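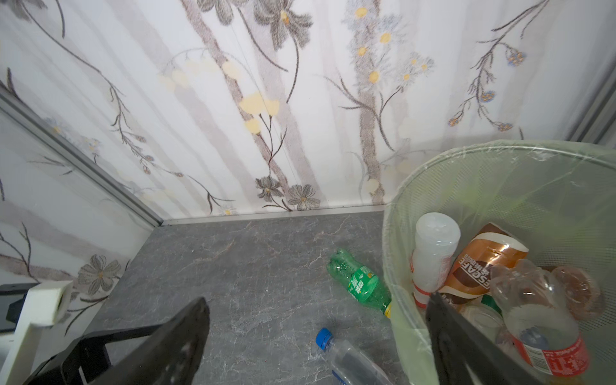 Can a machine take over the household chores yet?

Single chores, in a place set up for them, are within reach; running a whole home is still beyond any machine on sale.

Household chore automation

Household chore automation is the use of machines to do cleaning, tidying, laundry, cooking and similar work in the home. The term usually covers both appliances that do one job in a fixed way, such as dishwashers, and robots that move about or handle objects. This article deals mainly with the second group. Closely related work on shop floors is covered under Shop-floor chores.

Background

Washing machines and dishwashers took over two of the heaviest jobs in the home during the last century. Both still depend on a person to load and unload them. Floor-cleaning robots came later and were the first mobile machines to sell widely for home use. They have no hands, and a sock or a cable left on the floor can stop them.

Handling loose objects is harder. A machine has to find the object, judge its shape, choose where to hold it and let go in the right spot. People do this with little thought, and much of it has proved difficult to write down as rules. Most present systems learn from recorded movements made by a person who steers the arm.

Picking up trash

Putting empty bottles and cups into a wastebasket is a common test chore. The objects are light, cheap and hard to damage, and a missed grasp does little harm. Soft drink and water bottles come in a narrow range of sizes, which helps. Clear plastic is a known weak point, as cameras often see the background through it. Crushed cups and loose lids give a gripper few flat places to hold.

The lined basket adds trouble of its own. A bag can snag on a finger and be pulled out of place, and a nearly full basket leaves little room to open the gripper. Baskets are often placed in corners, where two walls limit the angles an arm can use.

In one trial at the Kolow test apartment in Mudumville, an arm was given 34 floor items to clear in a single afternoon. It placed 30 of them without help. The same system, moved to a kitchen it had no recordings of, finished 18. The team had used around 3,000 recorded pickups to train it and reported that adding more from the first room did little for the second.

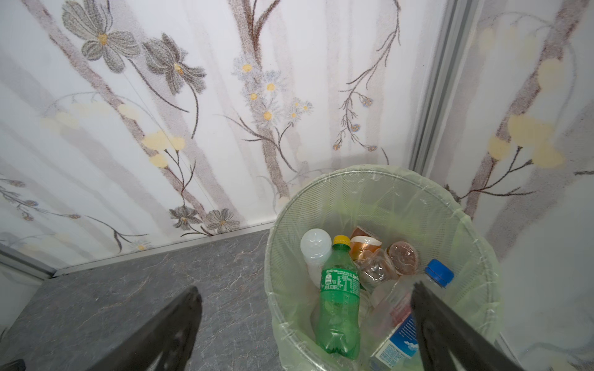
Eberhard disputed the value of such scores in a reply to the Kolow report, arguing that a chore should count as done only when the bag has been tied, carried out and replaced. By that measure, the reply said, no entry in the trial had done the chore at all, and buyers would be right to wait.

The Kolow team accepted part of the point. Later trials there list bag changing as a separate task, with its own score. Tying a thin bag remains unsolved in most of these tests, and fitting a new one over the rim is done slowly, often with two arms.

Other chores

Folding towels and plain shirts has been shown many times, usually from a flat table and at well below human speed. Fitted sheets and inside-out clothing are seldom attempted. Dish loading works best with rigid plates and a known rack. Wiping a table is fairly reliable, although checking that the table is clean is a separate problem. Making beds and cleaning bathrooms have had less attention.

Shop-floor chores

Workshops and warehouses are easier in some ways. Lighting is steady, bins stay in marked places and people can be kept out of the arm's reach. At the Grornarden parts plant, arms clear packing waste from benches between shifts, and a worker empties the bins at 6 a.m. Sweeping under machines and sorting mixed scrap are still done by hand there.

Cost and safety

Price remains a barrier in the home. An arm strong enough to lift a full trash bag is also strong enough to hurt someone, so home models tend to be weak, slow or both. Stairs rule out most wheeled designs. Some projects rely on a remote operator who takes over when the machine gets stuck, a practice that raises questions about privacy and about how much of the work has been automated.

See also: Floor-cleaning robot; Grasp planning; Waste sorting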